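Malbridge Woodturners and Small Makers Board
Small projects > Paint, stain and finish
Topic: Painted wooden cubes going blotchy - start over or leave them alone?

ea_frandsen
Posted 27th March

Hello everybody, I've been reading this board on and off since January and have finally worked up the courage to ask something, so please be kind if it has been asked before (I did search, and got a great many threads about pens).

I have been making sets of small wooden cubes for stacking. Nothing fancy, plain cubes with the edges just barely broken, painted in red and in a mustard yellow I am very fond of, with a few left light so the colors have something to sit next to. The last batch was 50 of them and I was so pleased with myself when they were all lined up on the windowsill to dry. The paint is Hnatiuk, the water-based one in the squat little jar, three thin coats by brush.

Well, they have been handled plenty, and the yellow ones are getting a mottled look. It isn't peeling, and it isn't coming off on anybody's fingers as far as I can tell. It's more that the color has gone a little cloudy and uneven, deeper here and thinner there, like an old kitchen chair. The reds don't seem to do it, or maybe I just don't notice it on the reds.

So do I sand them all back and start again, or put something over the top, or stop fussing? I'd like them to go on being used for stacking, so whatever I put on can't make them slippery or sticky.

Thanks in advance, and sorry for the length. I get it from my mother.

Ea

planes_and_crumbs
Reply 1

Welcome, Ea! No need to apologize for length around here, you should see the glue threads.

Yellow is the awkward one. Most yellows are a bit see-through compared with a good strong red, so any unevenness in how the wood drank up the first coat is going to show, and then it shows more as the top wears thin. I don't think you did anything wrong. I had the same trouble with a set of pegs for a coat rack and I ended up doing a white undercoat first, very thin, and then the yellow over it, and what a difference! The color just glowed.

For the ones you've already made I would sand them back. It's dull work, but put the radio on and lay the paper flat on something dead flat (I use an old mirror) and rub the cube on the paper, never the paper on the cube. That way your faces stay square.

Old Bevel
Reply 2

I'll put in a word for leaving them be. A painted block that's been used ought to look used. I have a box of them from when my boys were small and there isn't a clean face in the lot, and they still stack as well as they ever did, and I wouldn't take sandpaper to one of them for any money.

Also, and I say this as somebody who has ruined a fair number of cubes, every time you sand one back you take a little off, and you never take the same amount off all of them. Then you've got a set that doesn't match. You won't see it with a couple of blocks on top of each other. Build a taller one and you'll see it lean.

planes_and_crumbs
Reply 3

That's a fair point about the sizes, but you're only taking paint off, Bevel, you're not planing a door. If you stop when you see wood the difference is nothing.

Old Bevel
Reply 4

Stop when you see wood on one corner, you mean, with paint still on the opposite one, and then you chase that one, and round you go. I've watched myself do it. We'll have to agree to differ, as we did about the drawer runners.

kustgate_marla
Reply 5

Ooh, a cube thread, I'm in. We sell a lot of little painted things on the Kustgate craft stall, and I'd want to ask Ea what she's putting over the paint, if anything at all. You say three coats of color but you don't mention a top coat. That water-based stuff dries with a soft, dry sort of surface, and it picks up the oil from people's hands. I think your mottling might be partly that, and partly honest wear on the flat faces where they get picked up.

If it's hand oil, a wipe with a barely damp cloth and a tiny drop of dish soap brings a lot of it back. Try it on one before you do anything drastic. One cube! Let it dry overnight and put it next to one you haven't touched, in daylight, and have a good look.

About the top coat, I like a matte water-based varnish for things that get stacked. Gloss makes them skate around, and wax (I know people here love their wax) can make two faces grab each other on a warm day, so that you go to lift the top one and the bottom one comes with it.

ea_frandsen
Reply 6

Thank you all so much, I didn't expect so many replies before I'd even finished my coffee.

Marla, no top coat, you caught me. I liked how chalky they felt straight from the brush and I didn't want to spoil it. I'll try the damp cloth on one tonight.

Old Bevel, I do see what you mean about the used look, and my heart is a little bit with you. I think what bothers me is that the yellow was such a nice even mustard on the day I painted it, and I keep remembering that day. I've also got one or two where the wear is only on one side, and then I find myself turning them to put the good side at the front, which is a silly way to live.

Planes, I love the mirror idea. What grit would you go up to? I have a sheet of 1000 that came in a mixed pack and I've never found a use for it.

planes_and_crumbs
Reply 7

Oh, 1000 is far too fine for taking paint off, you'd be there until next January. Save it for between coats, used wet, hardly any pressure, just to knock down the little whiskers. For getting the old color off, something in the middle, and change the paper often. Once it clogs with yellow it only polishes.

And do wear a mask, please. Paint dust is nasty whatever the jar says.

tin_of_screws
Reply 8

Nobody has asked what wood it is. That would be my first question. If it's a softwood with wide rings, the soft part of the grain pulls in more paint than the hard part and you'll get stripes and clouds forever unless you seal it. If it's a close-grained hardwood then I'd look at the brushwork. End grain is worse again, and a cube always has two faces of it. Do the end grain faces look different from the rest?

I seal all mine with Celtmont sanding sealer, one coat, before any color goes near them. It does fill the grain a touch, so Ea might miss her chalky feel. You can't have everything.

ea_frandsen
Reply 9

It was offcuts from a friend, so I'm afraid the answer is "mixed," and some were definitely softer under the saw than others. I went and looked at the end grain just now and yes, on some of them those two faces are darker and duller. How did I never notice that?

The damp cloth report: it helped! Not all the way, but the cube I wiped is brighter than the one I didn't, so Marla is at least partly right about the hand oil. There's still some cloudiness left that won't budge and I think that has to be real wear.

Old Bevel
Reply 10

There you are then, wipe them and get on with stacking them. You've got your answer and it cost you a drop of soap.

kustgate_marla
Reply 11

Half an answer! If she leaves them with no top coat the oil comes straight back. Bevel, you'd leave a leaking roof alone if it leaked in a nice pattern.

tin_of_screws
Reply 12

Could we see them, Ea? It's very hard to say how bad a mottled finish is from a description. One person's blotchy is another person's charming. I'd like to see the yellow with something behind it that isn't white, and a red one too if you have one handy, so we can compare how strong the two colors are.

ea_frandsen
Reply 13

Of course, and I should have done it from the start. I've been dithering over whether to do the whole lot or only the worst seven, and I would trust your eyes over mine by now. I've looked at that yellow for so long that I can't tell anymore if it's shabby or just soft.

So, the mustard yellow one close up, and then a red one above a light tan block on the square black mat, with a bit of yellow further back.
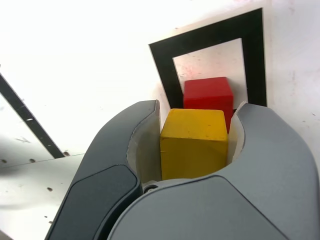
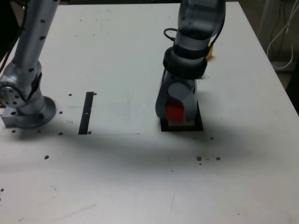 Reet Jaunzems
Reply 14

Long-time reader, and I've been nodding along with both sides, so let me make it worse by offering a middle road. I paint a lot of blocks and I gave up on even color years ago. What I do with a yellow that has gone cloudy is to wipe it clean, give it a very light rub just to take the shine off the handled spots (your 1000 would do nicely for that, Ea, so it won't go to waste), and then brush on one more coat of the same yellow, thinned well down with water. You don't cover the wear so much as soften it. Then a matte varnish as Marla says, and leave them a good week before you stack them, however dry they feel. I've had varnish feel perfectly dry on the shelf and then hold on to its neighbor as soon as there was weight on it.

It hardly changes the size, so Bevel can sleep at night, and nobody has to breathe in a cloud of mustard dust.

For the next batch I'm with Tin on sealing, though I would only seal the end grain. Do those two faces, let them dry, then paint the whole cube. You keep the chalky feel on the rest.

Old Bevel
Reply 15

I could live with that. I'd still skip the varnish.

planes_and_crumbs
Reply 16

I'd still do a white undercoat on the new ones, I'm not moving on that. But a thin wash over the old yellow is a lovely idea, and much less work than mine. How far do you thin it, Reet? Milk, or thinner than milk?

Reet Jaunzems
Reply 17

Skim milk, and use a soft brush that isn't too loaded, or it runs down and collects along the bottom edge. I stand them up on the points of little nails stuck through a board, so I can do the five faces and then come back and flip them later for the last one.

ea_frandsen
Reply 18

Skim milk it is! I'm going to do the worst seven first, Reet's way, and leave the others with just the soap wipe for now, so I'll have some of each to compare. And I'll sort the next offcuts by how soft they are before I cut a single cube. Does anybody know if the Hnatiuk yellow changes much from jar to jar? Mine is nearly empty and I would hate to open a new one and find it's lemon.

kustgate_marla
Reply 19

It does a little. Tip what's left of the old jar into the new one and stir it like mad before you start.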